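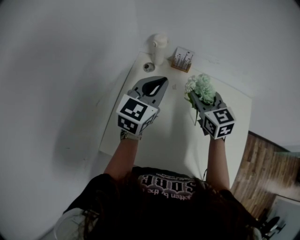
手持ちグリッパー、2週間ほど触り倒したので忘れないうちに書いておきます。長いです。

前回の記事では、リーダーアームを動かしてフォロワー側に追従させる、いわゆるテレオペの話を書きました。あれはあれで楽しかったんですが、とにかく肩が凝る! 関節の可動域をいつも頭の片隅に置いておかないといけなくて、肘のあたりで特異点にはまるたびに最初からやり直し。一日やって使えるデモが7本、という日もありました。

で、今回は両手に一つずつグリッパーを握って、人間がそのまま作業するやり方です。手首側にキューブ型のマウントが付いていて、面ごとに白黒の四角いマーカーが貼ってあります。頭の側のカメラでこのマーカーを読んで、左右それぞれの手先の位置と向きを出す。アームはデータを取る段階では出てきません。机と花とグリッパーがあれば始められるので、準備の身軽さがもう全然違います。

題材は花にしました。淡いグリーンの、もこもこしたやつです。ブロックやペットボトルはもう飽きるほどやったし、柔らかくて、茎が垂れて、葉っぱが邪魔をする、そういうものを掴ませたかったんです。

比べたのは二種類です。グレーのほうが今メインで使っているGilchristの図面をもとにした手持ち型。もう一つは同じ握り方で爪が平行に動くUsbyというタイプで、こちらは去年の秋から持っていたのにほとんど使っていませんでした。名前はどちらも仲間内の呼び名なので、検索しても何も出てこないと思います。

まず重さ。Gilchristが片手172g、Usbyが255g。数字だけ見ると大した差じゃないなと思っていたのに、30分も両手で持っていると完全に別物です。Usbyは小指側がだるくなってきて、だんだん手首が下がる。手首が下がるとキューブも傾いて、上の面のマーカーが読みにくくなる。疲れがそのまま検出率に出るわけで、グラフを見たときはちょっと笑いました。

次に爪の形。Gilchristはカギ爪っぽく開くので、茎の束をまとめて抱え込むのが得意です。花の首のすぐ下をふわっと挟んで持ち上げる動作、これが気持ちいいくらい決まる。ただ、細い茎を一本だけ抜き出すのは苦手で、隣の茎まで連れてきます。Usbyは逆で、一本抜きは抜群にうまいのに、束になると端の茎がするっと逃げる。どっちが上という話にはならなくて、うちの題材だとGilchristの勝ち、ぐらいの結論です。

マーカーの話もう少し。最初は各キューブの上面一枚だけを使って姿勢を出していました。これがひどかった。真上に近い角度から一枚の平面だけを見ると、傾きの解が二つ出てきて、フレームごとにパタパタ入れ替わるんですね。再生すると手首が小刻みに痙攣しているみたいで怖い。側面のマーカーも一緒に使って、キューブ全体を一つの剛体として解くようにしたら、ぴたっと止まりました。二面見えていればかなり安定します。三面目が斜めに少しだけ見えている状態がいちばん曲者で、角が欠けたまま無理に検出した点が混ざると、かえって暴れます。四隅が全部出ていない面は捨てる、という単純なルールに落ち着きました。

印刷にも触れておくと、光沢紙はやめたほうがいいです。照明が映り込んで黒いところが白く飛びます。普通のマット紙を薄い両面テープで貼って、端を浮かせないこと。浮くとその分だけ平面が曲がるので、姿勢がじわっとずれます。私は一回これで半日溶かしました。

あと髪! 私みたいに長い人は、前かがみになったときに髪がマーカーにかぶることがあるので、位置に気をつけてください。袖も同じで、だぼっとした長袖だと手首のあたりを隠しがちです。Tシャツがいちばん楽でした。

ソフトのほうは、Nevthorpeという自作の記録ツールに全部まとめています。中身は大したものではなく、映像と爪の開き具合を同じ時刻にそろえて保存して、マーカーが連続で消えた区間に印を付けるだけ。それでもこの「印を付けるだけ」がものすごく効きます。前は夜に全部見返して手作業で切っていたのが、今は怪しいところだけ見れば済むようになりました。

爪の開き具合は、最初は爪の側にも小さいマーカーを貼って読むつもりでした。花を掴むと葉っぱに隠れてまったく読めません。考えてみれば当たり前で、結局グリップの中に小さなエンコーダーを入れました。配線がちょっと増えたけれど、閉じ始めるタイミングがきれいに取れるようになったので大満足です。

ここまでで取れたデモが全部で839本。そのうち学習に回せそうなのが7割ちょっとです。落ちた分の理由で多いのは、両手が重なって片方のキューブが隠れたパターンでした。花を左から右に持ち替えるところで必ず起きるんですよね。持ち替えの瞬間だけ、手首を少し外に開く癖をつけたらだいぶ減りました。減ったんですが、それって人間の動きをカメラの都合に合わせているわけで、いいのかなあという気持ちは残っています。

このあたりの悩みをAbundio Trujilloさんに話したら、「カメラを増やす前に、机を低くしてみたら」と返ってきました。机を5cm下げると、腕が伸びて自然に両手の間隔が開くんだそうです。やってみたら本当に開く。重なりも減る。お金もかからない。こういう助言がいちばんありがたいです。

実機のほうはMindthorpeの双腕に載せる予定で、同じ形の爪を今プリントしているところです。手持ち側と実機側で爪の先端の形がずれていると、せっかくのデモが数ミリ単位で外れていくので、ここは手を抜かずにやります。先端のゴムは硬さ違いを用意していて、花びらに跡が付かないのはやっぱり柔らかいほう。ただ柔らかいと摩耗が早いので、何回で交換するかも決めないといけません。

次回はその実機の動画を載せたいです。グリッパーの図面は、ネジ穴の位置を一か所直してから公開します。今のままだと左手用だけ六角レンチが入らないので……。

2023年2月25日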